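로봇 조작 실습 강의자료
제6주차: 시뮬레이션 환경에서의 문 열기 과제

담당: Dionysis Kalogeropoulos
배포일: 8/21/24
선행 자료: 제5주차 「역기구학과 관절 한계」, Somport 시뮬레이터 설치 안내서

1. 실습 목표

본 주차에서는 이동형 양팔 로봇을 이용한 문 열기 과제를 다룬다. 수강생은 손잡이에 대한 접근, 파지, 회전, 당기기의 네 단계를 각각 독립된 동작으로 구현하고, 이를 하나의 제어 흐름으로 연결하여야 한다. 제5주차까지의 과제는 탁자 위 물체를 집어 옮기는 것이었으므로 물체의 운동에 구속이 없었다. 문은 경첩을 축으로만 움직이므로, 파지 이후의 말단 궤적은 문이 허용하는 원호를 따라야 한다. 이 차이가 이번 주차의 핵심 내용이다.

2. 접근 자세와 파지

손잡이 접근 시에는 목표 자세를 두 개로 나누어 지정한다. 첫 번째는 손잡이 정면에서 일정 거리를 둔 대기 자세이고, 두 번째는 두 손가락 사이에 손잡이 머리가 들어온 파지 직전 자세이다. 대기 자세에서 파지 직전 자세까지는 직선 경로로만 이동하며, 이 구간에서는 손목의 회전을 허용하지 않는다. 손가락은 대기 자세에 도달하기 전에 완전히 벌려 둔다.

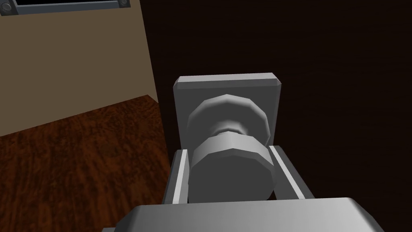

그림 1. 파지 직전 자세. 손잡이 머리가 벌어진 두 손가락 사이에 위치함.

그림 1에서 손잡이의 표면은 매끄러운 곡면이 아니라 다각형 면으로 표현되어 있다. 이러한 형상에서는 손가락 안쪽 면이 평면에 닿는 경우와 모서리에 닿는 경우의 접촉 조건이 서로 다르다. 모서리에 닿은 상태로 힘을 가하면 회전 초기에 미끄러짐이 발생할 수 있으므로, 파지 명령 직후의 접촉점 목록을 출력하여 양쪽 손가락에 모두 접촉이 기록되었는지 확인한다. 한쪽에만 접촉이 있는 경우에는 회전 단계로 넘어가지 않고 대기 자세로 복귀하도록 작성한다.

파지력은 설정 파일의 grip_force 항목에서 조정한다. 기본값을 그대로 사용하여도 과제 수행에는 지장이 없으나, 값을 변경한 경우에는 변경 전후의 결과를 보고서에 함께 기재하여야 한다.

3. 회전과 당기기

회전 단계에서는 말단의 위치를 고정하고 손목 관절만을 구동한다. 걸쇠가 해제되는 각도는 문 모델마다 다르며, 수강생에게는 공개하지 않는다. 따라서 정해진 각도만큼 회전한 뒤 곧바로 당기는 방식은 채점용 문에서 실패할 가능성이 높다. 회전 중 손목 토크의 변화를 관찰하여 해제 시점을 판단하는 방식을 권장한다.

당기기 단계의 궤적은 다음 순서로 계산한다.

가. 문의 경첩 축과 손잡이 사이의 거리를 추정한다.
나. 추정한 거리를 반지름으로 하는 원호를 생성한다.
다. 원호 위의 각 점에서 말단의 방향이 문 표면과 일정한 각을 유지하도록 자세를 보간한다.
라. 추정 오차를 흡수할 수 있도록 반지름 방향의 강성을 낮춘다.

라 항목을 생략하면 작은 추정 오차에도 내부 힘이 급격히 증가하여 파지가 풀리거나 관절 토크 한계에 도달한다. 지난 학기 보고서에서 가장 많이 지적된 사항이므로 각별히 유의하기 바란다.

4. 양팔과 몸체의 배치

본 과제에서는 한쪽 팔만 손잡이를 조작한다. 다른 쪽 팔은 몸체의 앞쪽에 두되, 문이 열리는 범위와 겹치지 않는 자세로 유지한다. 몸체의 위치는 조작하는 팔이 당기기 궤적 전체에서 관절 한계에 이르지 않도록 정하여야 한다. 문에 지나치게 가까이 서면 열리는 문이 몸체에 충돌하고, 지나치게 멀리 서면 팔이 완전히 펴져 힘을 제어할 수 없게 된다.

다음 그림은 오른팔이 레버형 손잡이를 향하여 뻗은 상태이다. 왼팔의 그리퍼는 위를 향하고 있으며, 두 팔 사이의 바닥에는 작은 검은색 물체가 놓여 있다. 바닥에 놓인 물체는 몸체 이동 경로를 계획할 때 충돌 검사 대상에 포함한다.

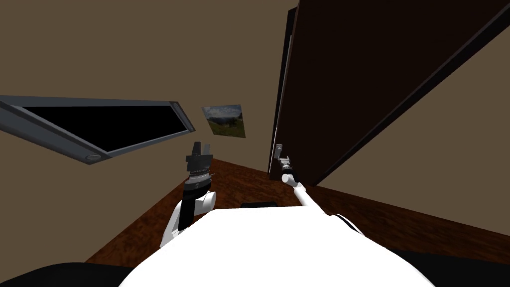
5. 실험 절차 및 기록

각 조는 Mivach 실습 서버에 접속하여 지정된 작업 공간에서 실험을 수행한다. 개인 컴퓨터에서 얻은 결과는 참고 자료로만 인정하며 채점에는 반영하지 않는다.

1회 시행의 최대 길이는 4,000스텝으로 하고, 이를 초과하면 실패로 처리한다. 파지 단계는 시행 시작 후 600스텝 이내에 완료되어야 한다. 난수 시드는 17로 고정하여 기준 시행을 먼저 실시하고, 그 결과를 저장한 다음 시드를 변경하여 추가 시행을 진행한다.

기록 파일에는 관절 위치, 손목 토크, 손가락 접촉 여부, 문의 열림 각도를 포함한다. 파일 형식은 Skerketti 기록 도구의 기본 형식을 따르며, 임의로 열의 순서를 변경하지 않는다.

6. 제출물

보고서는 조별로 한 부를 작성하되, 각 조원이 담당한 단계를 표지에 명시한다. 본문에는 제어 흐름도, 기준 시행의 토크 그래프, 실패한 시행에 대한 원인 분석이 포함되어야 한다. 성공한 시행만 선별하여 제출한 보고서는 감점한다.

소스 코드는 실행에 필요한 설정 파일과 함께 조별 저장소에 등록한다. 채점은 등록된 마지막 판을 기준으로 하며, 마감 이후의 수정은 반영하지 않는다.

7. 참고 사항

교내 조작 경진대회인 Zervas 부문에 참가하고자 하는 조는 본 과제의 코드를 그대로 사용할 수 있다. 다만 대회용 문은 실습용과 손잡이 형상 및 경첩 마찰이 다르므로 별도의 조정이 필요하다. 참가 규정은 7월에 배포한 안내문을 참고하고, 서버 계정에 관한 문의는 실습 조교에게 서면으로 제출하기 바란다.

제7주차에는 본 과제의 기록 파일을 이용하여 실패 감지기를 작성할 예정이므로, 제출 후에도 원본 파일을 삭제하지 않고 보관하여야 한다.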